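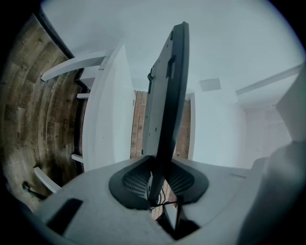 We had the screens on the packing benches done in an afternoon and I went home without a sore neck, first time since October. That was Mackenzie Bergeron, writing to us after her site took the Hosa on trial. More from her further down.

Hosa bench arm, single, with two-finger gripper

For benches where somebody lifts, turns and sets down the same sort of item all shift. Screens, stands, small housings, boxed parts. Sits beside a person, works at a person's pace. Made up to order at our Plivanthorpe workshop.

In stock: arm, gripper, bench clamp. Stand-alone post to order only, allow a bit longer.

What you get
Arm with gripper fitted
Bench clamp and four bolts
Hand-held gripper, same fingers as the arm, for showing it the job
Stop button on a long lead
Power lead, UK plug
Printed guide (the October one, page order is wrong in the middle, sorry, reprint coming)

Sizes and so on
Reach: 90 cm from the clamp
Gripper opening: 100 mm
Bench depth needed: 70 cm, less if it goes on the end
Noise: 64 dB at full speed, quieter at the usual setting
Fingers: soft faced, swap without tools
Colour: light grey only. No, we can't do black.

Teaching it
No programming. Whoever does the job now picks up the hand-held gripper and does the job with it, several times over, the way they'd normally do it. Arm works from that. Slow and ordinary is best. Don't show off. If two people do the job differently pick one of them for the first go, then add the other later once it's running.

Thin panels, glossy edges and anything with a cable hanging off want more goes than a plain box. Cables especially. Tuck them if you can, if you can't then show it with the cable loose, it needs to see that too.

What changes for staff
Asked a lot so here it is in one place.

The lifting goes, most of it. The checking stays. Somebody still has to look at the thing and say it's right, and the arm will happily pass a scratched one if you let it. At Pondard they moved the bench people on to checking and repairs and kept the same headcount, but it was the manager there, Jahangir Kumarasinghe, who decided that before the arm was even orderd. We'd suggest the same. Tell people early. Tell them what they'll be doing instead and what it pays.

Breaks: some sites found the natural pauses dissapeared once the arm set the pace. Put them back in on purpose. There's a pause setting on the base, use it.

Training: half a day each. Do it in work time.

Who gets the stop button: everyone at the bench. Not just the supervisor.

From customers

Mackenzie Bergeron: Good bit of kit. Didn't like it for the first week, it was too slow and I kept reaching over it. Then I stopped watching it. Neck and shoulders much better. I do miss having my own bench to be fair, now it's shared and the lads leave tape everywhere. Clamp slipped once, tightened it, fine since.

Selamawit Degefa: Four stars. Fingers wear faster than the page says. Order spares with it. Also the people who taught ours should get something for it, they put the hours in and it's their way of doing the job that it's copying. We got ours a one-off payment in the end after a bit of arguing.

Reply from us: fair point on the fingers, wording changed. On the second one, we agree, and it's in the guide now as something to sort out before you start.

Aivar Rimkutė: does it do left handed benches

Reply from us: yes, clamp goes either side. Say when you order.

Spares and extras
Finger pair, soft faced
Finger pair, ridged, for bare metal
Long clamp for thick worktops
Pakzad foot switch, fits without an adaptor
Second stop button

Delivery and returns
Two-person delivery, ground floor. Upstairs by arrangement, ring first. Orders in by 7th April go on the spring van run, after that it's the pallet carrier and they won't carry it in for you. Returns fine if the clamp hasn't been drilled. Keep the box, it's a big box but keep it.

Questions before you buy, ask for Uldis Kalniņš in the workshop. Mornings best. Have your bench measurements handy, depth and thickness, and the weight of the heaviest thing you'd want lifted.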